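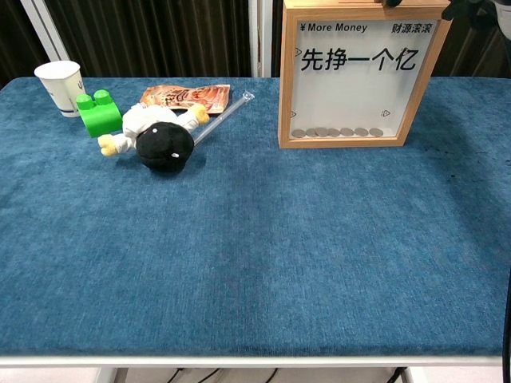
v. 8, n. 2, p. 61

Início | Edição atual | Arquivos | Submissões | Contato

Robótica e Automação / Manipulação e percepção

Figura 3. Cena do conjunto de mesa. O pacote de lanche fica em parte sob o corpo da boneca, e a ponta inferior do tubo transparente some atrás da cabeça preta.

4.2 Grafo de oclusão e ordem de retirada

O planejador precisa de uma ordem antes de precisar de uma pega. Na versão anterior do Prarari a ordem saía do escore de pega, o mais alto primeiro. Funcionava em mesas esparsas. Em mesas com contato entre objetos, não: o braço ia direto ao item de superfície maior e mais plana, quase sempre o que estava por baixo de outro.

A versão descrita aqui separa as duas coisas. Primeiro a segmentação por instância, depois um grafo dirigido em que cada nó é um objeto e cada aresta i → j diz que i encobre j na vista atual. A ordem é uma ordenação topológica do grafo; o escore de pega só desempata entre nós livres. Se há ciclo, remove-se a aresta de menor confiança e tenta-se de novo. Simples, barato.

Na Figura 3 o grafo esperado é pequeno. Duas arestas partem da boneca, uma para o pacote laranja e vermelho, outra para o tubo. O copo de papel e o bloco verde entram sem aresta entre si na anotação, mesmo estando próximos: proximidade na imagem não conta como oclusão. Critério fixado antes da anotação e mantido em todo o conjunto.

4.2.1 Oclusão não é apoio

Ponto importante, e fonte de erro. A aresta diz apenas que um contorno interrompe outro. O caso do tubo é o mais claro: sabemos que a ponta some atrás da cabeça, não sabemos se a cabeça pesa sobre ela. Com uma única vista não dá para decidir. O método trata os dois casos igual, retira primeiro quem encobre e recalcula o grafo com uma nova leitura. Custo: uma captura a mais por retirada. Consideramos aceitável para o ritmo de trabalho da célula Arkex, onde o gargalo é o movimento e não a percepçao.

4.2.2 Objetos transparentes

A profundidade falha no plástico claro, como se sabe. Sobre o tecido azul-petróleo da mesa o tubo aparece como uma linha pálida e pouco mais. Três decisões:

— a máscara do tubo vem só da cor, sem o canal de profundidade;
— a extensão escondida é completada por um segmento de reta até o contorno que encobre;
— a altura é emprestada do plano da mesa, com margem.

A última é a mais frágil. Se o tubo estiver inclinado em relação ao plano a margem não basta, e a pega fecha no vazio ou raspa o tecido. Fica para trabalho futuro.

4.2.3 Conteúdo de recipientes e molduras

A caixa-moldura de madeira clara trouxe um problema que não estava previsto. A frente é transparente, e atrás dela há moedas prateadas alinhadas junto à borda inferior. O segmentador as separava como instâncias independentes e o planejador Gorkilent propunha pegas para cada uma — todas inúteis, pois estão dentro da caixa. O texto impresso no painel branco, "先挣一个亿" em caracteres grandes, também gerava máscaras espúrias.

Foi acrescentada uma relação de contenção. Se a máscara j cai inteira dentro do retângulo interno de i, e i foi classificado como recipiente ou moldura, j é absorvido por i e sai da lista de candidatos. Regra grosseira. Um objeto solto parado na frente da moldura pode ser absorvido por engano, e nesse caso nunca é retirado. Na prática o recálculo após cada retirada não corrige isso, porque a vista é a mesma; seria preciso mover a câmera.

4.2.4 Resultado da ordenação

Ordem correta em quase 82% das cenas de teste, contando como erro qualquer inversão entre um par anotado. A maior parte das falhas que restam vem de arestas perdidas em objetos finos, e não da ordenação em si. Com máscaras anotadas à mão o erro cai bastante, o que aponta para a segmentaçao como o próximo lugar onde mexer. Os tempos de ciclo e as pegas executadas estão na seção 5.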